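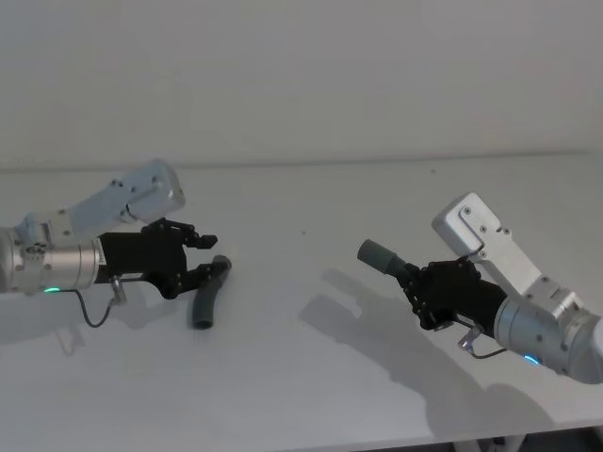

Reeds that buzz on the first evening usually settle once the bellows have been worked for an hour or so, according to one Josine player who wrote to us in February, and she asked that we say so before the tuning steps. We agree. Play the instrument first, then decide whether it needs tuning.

4. Setting up the Josine for band use

This section covers the strap, the microphone rail and the reed check. You will need the Brodent rail kit and a soft cloth. Leave the bellows straps fastened until step 3.

4.1 Straps and rail

1. Sit on a firm chair without arms. Rest the instrument on your left thigh with the keyboard grille facing away from you.

2. Thread each shoulder strap through the upper bracket, then the lower one. The left strap should be a little shorter than the right. Fasten the back strap last.

3. Undo both bellows straps. Hold down the air button and open the bellows slowly until you have 400 mm between the two frames. Close them again with the button still down.

4. Fit the Brodent rail to the two threaded holes behind the grille. Use the short screws. Tighten by hand, then give each one a quarter turn with the key supplied.

5. Clip the microphones to the rail. Keep them clear of the register switches and check that every switch still travels its full distance.

Caution: The long screws in the rail kit are for the older Drestska model. In a Josine they will reach the pallets and can crack them.

4.2 Checking the reeds

1. Let the instrument stand in the room where you will play it. If it has come in from a cold car, leave it in its closed case for at least 6 hours.

2. Choose the single middle-reed register. Play each note from the lowest up, once on the push and once on the pull, at an even, quiet volume.

3. Write down any note that is slow to speak, or that differs between push and pull. Repeat with the other registers.

4. Compare the notes on your list with a tuner set to the pitch your band uses. The Josine leaves the workshop at A = 442 unless you ordered otherwise.

Note: A slow note is often dust under the reed tongue. Play it firmly on the push and pull several times before you book a repair.

Caution: Do not scratch or file the reeds yourself. Tuning work done outside a Panagiotou service centre is not covered by the warranty.

4.3 Sound check

1. Plug the rail lead into the belt pack and turn the volume on the pack right down.

2. Ask the person at the desk to bring up your channel, then raise the pack volume until the loudest chord is clear of distortion.

3. Play a slow tune using both hands. If the bass covers the melody, turn the left-hand trim down before touching the tone controls.

4. If you hear a whistle, move away from the floor monitor. If it is still there, cut a little at 900 Hz on the desk and try again.

5. Mark your pack settings on the card inside the case lid.

When you have finished, close the bellows with the air button, fasten both bellows straps and unplug the lead at the pack end first. Storage and travel are covered in section 5.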